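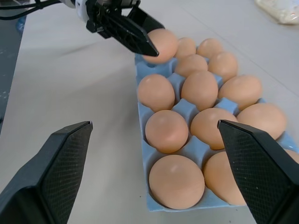
Teaching the egg task by remote control

This page covers recording hand-driven runs of the egg task on the two-arm bench at Nonby. It assumes you have already done the Nastell safety sheet and can start the arms on your own. If you haven't driven them before, spend an afternoon on the foam blocks first.

What you need

A tray of brown eggs, a few spares, paper towel and the two hand controllers. Use real eggs. We tried weighted plastic ones in January and the drivers got into the habit of squeezing too hard.

Before you record

1. Wipe the tabletop and the finger pads. Egg white dries into the diamond pattern on the pads and is hard to get out later.

2. Put the tray on a diagonal to the arms. Change the angle a little between runs, but keep every cup you plan to use within reach of at least one arm.

3. Open Cirillo, choose the egg task and check that both wrist views are live. If one of them lags, restart the program.

4. Set the grip limit to 7. The slider goes much higher and the default is too high for eggs.

Driving a run

5. Close the trigger slowly until the fingers meet the shell, then hold. Don't keep squeezing to feel safe. The arm will hold the egg at that setting.

6. Lift straight up until the egg is clear of the posts between the cups. Most of our cracked eggs came from moving sideways too early and catching a post.

7. Keep the other arm still while one arm is lifting. Park it with the fingers open, near enough that its wrist view still takes in the tray. A parked arm that drifts around puts movement into the recording that the robot will then learn.

8. To put an egg back, bring it over the empty cup, stop, lower it until it touches, and open the fingers all the way before you back off.

Picking up from the table

Some runs should have an egg out on the bare tabletop, lying on its side. These are harder than lifting from the tray because the egg can roll when a finger nudges it. Come in with the fingers wide apart and line up so the egg will end up between them. If one finger gets there first, stop and shift the whole gripper across until the gaps are even. Closing from a lopsided start pushes the egg along the table.
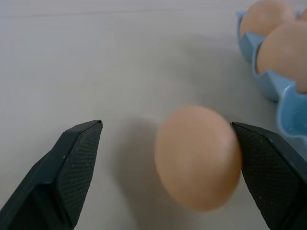 Egg against the right finger, with the gap still open on the left.

Keep the run if you had to correct once. Sveva Marchetti, who trains the models, wants those small corrections left in. Throw the run out if you corrected three times or more, or if the egg left the table.

Saving and labelling

9. Press the foot pedal to end the run, then mark it good, poor or broken. Broken means any crack, even a hairline one.

10. Write the tray colour and the starting layout in the notes box. Short notes are fine.

11. Upload to Wosix at the end of your shift. Files over 2000 MB have to be split first.

The current set has 177 good runs from the tray and 57 from the table, so please favour table pickups for now. Questions about the controllers go to Osvaldo Carbone. Cracked eggs go in the green bin, and the pads get wiped again before you leave.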